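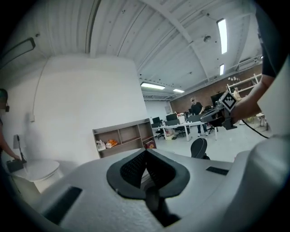
Association des copropriétaires de la résidence Stivance
Procès-verbal de la réunion du conseil syndical
1er février 2026

Présents : sept membres sur neuf, ainsi que la représentante du cabinet Ornolix, syndic.
Excusés : deux membres, dont l'un a donné pouvoir.
La séance est ouverte à 18 h 30. Le quorum étant atteint, le conseil peut valablement délibérer.

1. Approbation du procès-verbal précédent
Le procès-verbal est adopté à l'unanimité, sous réserve d'une correction au point 4 : il convient de lire « bâtiment B » et non « bâtiment D ».

2. Local à vélos
Le conseil constate que le local du bâtiment A demeure encombré malgré l'affichage. Un nouvel avis sera apposé dans les halls. Les cycles non étiquetés à l'issue d'un délai de 15 jours seront déplacés dans la cave commune, où leurs propriétaires pourront les réclamer auprès du gardien.
Vote : six voix pour, une abstention.

3. Porte du parking, côté rue Pirzada
La société Daltent a remis un devis de 874 euros TTC pour le remplacement du ressort et le réglage des butées. Un membre demande si l'intervention relève du contrat d'entretien. Le syndic répond que les pièces en sont exclues, la main-d'œuvre étant couverte dans la limite de deux visites annuelles. Le conseil relève que le devis comporte néanmoins une ligne de main-d'œuvre de 310 euros et demande qu'elle soit retirée ou justifiée par écrit. La décision est reportée à réception du devis rectifié.

4. Espaces verts
La haie longeant l'allée centrale a été taillée plus bas que convenu. Le prestataire sera invité à respecter le cahier des charges lors du prochain passage, prévu en août. Les 8 arbustes manquants devant le bâtiment C seront remplacés à ses frais, conformément à son engagement.

5. Nuisances sonores
Deux courriers ont été reçus au sujet de travaux effectués tôt le matin au troisième étage du bâtiment B. Le syndic adressera au copropriétaire concerné un rappel de l'article 12 du règlement. Le conseil ne souhaite pas, à ce stade, engager d'autre démarche.

6. Questions diverses
L'éclairage de la descente de cave reste allumé en permanence ; la minuterie sera vérifiée. La demande de pose d'une boîte à livres dans le hall A est inscrite à l'ordre du jour de la prochaine réunion.

L'ordre du jour étant épuisé, la séance est levée à 20 h 10.

Le secrétaire de séance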